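讲稿备注：客厅是怎么一点点变成仓库的
（收纳分享会，第二场，时长 50 分钟，含提问）

第1页 开场
先别放片子，问一句：谁家沙发上的靠垫比人多？等他们笑完再往下。
报一下自己的底细：我在 Mano 做了几年上门整理，自己家的餐桌到四月才重见天日。讲这个，免得大家以为我是来训人的。

第2页 一个客厅，562 件
这是 Gillier 项目里一户人家的清点结果，两室一厅，客厅单独数的。数字念慢一点。
其中装饰品只占小头，大头是“先放这儿”的东西。“先放这儿”四个字要念重，停两秒。
有人会问算不算书。算。算到书的时候户主去阳台浇花了，浇了很久。

第3页 平面的引力
凡是平的地方都会长东西。茶几、窗台、鞋柜顶、打印机盖子。
讲 Rolance 那张边柜：买回来是为了放花瓶，花瓶现在在床底下，边柜上是快递盒。
提醒自己：这里别骂快递，上次骂了八分钟，后面全赶。

第4页 靠垫
靠垫的问题在于它没有“收起来”这个状态。白天在沙发上，晚上在地上，来客人时在客人背后，客人不好意思说硌。
带荷叶边的尤其难办，叠不起来，压久了边就塌，塞进柜子等于判刑。我的建议是一张双人沙发留 2 个，多的送人，送不掉的说明大家都懂。
洗的时候看标签。没有标签的，祝你好运。

第5页 遥控器
家里最小的流浪汉。电视的、机顶盒的、空调的，还有一个谁也说不清管什么，但没人敢扔。
Raptis 的住户问卷里，找遥控器一次最长的填了“整个晚上”。我觉得是诚实的。
办法很土：给它定一个地方，硬的、平的、坐着够得着的，旁边不许放软东西。软东西会吃遥控器。
放图，等大家看完：
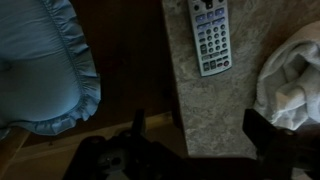 第6页 邻居关系
接着图讲。浅蓝色荷叶边靠垫在一头，白色遥控器搁在灰色花纹的石板上，中间隔着一截深棕色木面。我管这一截叫缓冲区。
问台下：你家的缓冲区有多宽？通常有人比手势，挑一个最窄的表扬一下。
那么多按键，平时用的就音量和换台。顺嘴一提，别展开。

第7页 十分钟练习
发卡片，印了 53 张，不够就两人一张。
请每人写下客厅里最常挪来挪去的三样东西，再写它们今晚睡在哪儿。写“沙发”的不算，写“老公那边”的也不算。
收卡的时候念两三张，不念名字。

第8页 提问
常见的先备着：
收纳盒要不要买？先清东西，后买盒子。顺序反了，盒子就是第 563 件。
孩子的玩具怎么办？下一场讲，别在这儿开头，开了头回不了家。
场地九点关灯，提前五分钟收线，记得带走转接头和自己的水杯。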